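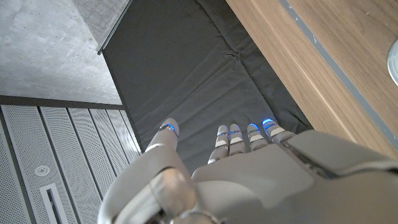 A white robotic hand over a dark gray padded mat

Getting a small house ready for showings

We sold our place on Ekside Lane last February, after more years in it than I care to add up, and friends have been asking me ever since what we did to get it ready. So I've finally sat down and written it all out. Ours was a very small house (five rooms, if you're generous and let the laundry nook be one of them), and small houses have their own troubles when strangers come walking through. Most of what follows cost us next to nothing except evenings.

Start at the front door

Buyers stand on your step for a good long minute while the agent fumbles with the lockbox, and they have nothing to do but look. Wash the door with warm water and a drop of dish soap, top to bottom, then do the frame and the little ledge over it where the spiders live. If the lock sticks, puff some powdered graphite into the keyhole and work the key in and out a dozen times. Oil feels nice at first but it gathers dust, and you'll be back where you started by summer. Tighten the house numbers while you have the screwdriver out. Ours had hung crooked for so long I'd stopped seeing it!

Closets

People open every closet, I promise you. They'll open the one you're counting on them not to open. Ours were packed solid, so we took a storage unit at Vlachopoulos Self Storage for two months and moved out the winter coats, the board games, my husband's entire fishing career and 17 boxes of books. Label the boxes on the side and never on the lid, because once they're stacked you can't read a lid. Leave the closet floor bare if you possibly can. A bit of empty floor makes even a mean little closet look like it has room to spare.

Smells

You can't smell your own house. Ask a friend with a good nose to come in from outside and tell you the truth, and then give her lunch for it. For us it was the kitchen drain and the dog bed. The drain came right with half a cup of baking soda, the same of white vinegar, a wait while it fizzed, and a kettle of hot tap water after. (If yours still smells the next day, it's probably the underside of the rubber splash guard. Scrub it with an old toothbrush and brace yourself.) The dog bed went to my sister's with the dog. Skip the plug-in scents. They make people wonder what you're covering up.

Tables and desks

Clear them, and then clear them again. We had a desk in the front room that collected everything from stamps to socket wrenches, and once it was down to the bare top the whole room felt wider. Dust along the grain with a soft cloth that's barely damp, and dry it right behind you. For white rings from cups, try a dab of plain mayonnaise left on overnight and wiped off in the morning. I know how that sounds, but it took out all but one of ours. Test it first somewhere that doesn't show.
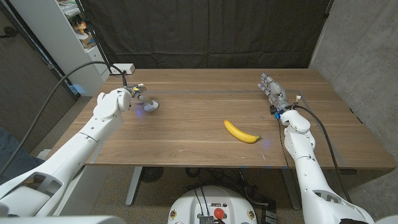 A single banana on a walnut-brown wooden desk, between two white robotic arms

Walls and nail holes

Don't paint the whole house if you can touch it up. Fill nail holes with lightweight spackle, pressing it in with a fingertip and wiping the extra away with a damp sponge so there's hardly any sanding. Dab the paint on with a scrap of the same kind of roller used on the wall, because brush marks catch the light. Our hallway was a Prasora color they'd stopped making, so I pried off a chip from behind the thermostat and the paint counter matched it very nicely.

Light

Wash the windows, inside and out, on a cloudy day so the cleaner doesn't dry into streaks. Then check your bulbs. We had three different shades of white in one living room, and swapping them all for the same warm kind did more for that room than the new rug did.

The last 17 minutes

Our agent at Plovance Realty always called when she was on her way, and after a few showings I had my routine down to 17 minutes flat:

Lights on, every one, closets too
Toilet lids down
Dish rack under the sink
Damp towels in the dryer (just toss them in)
Trash out to the garage
Shades up to the same height
Mail in the car with me

Then I'd drive to the park and eat a sandwich. Take a jacket, they always run long.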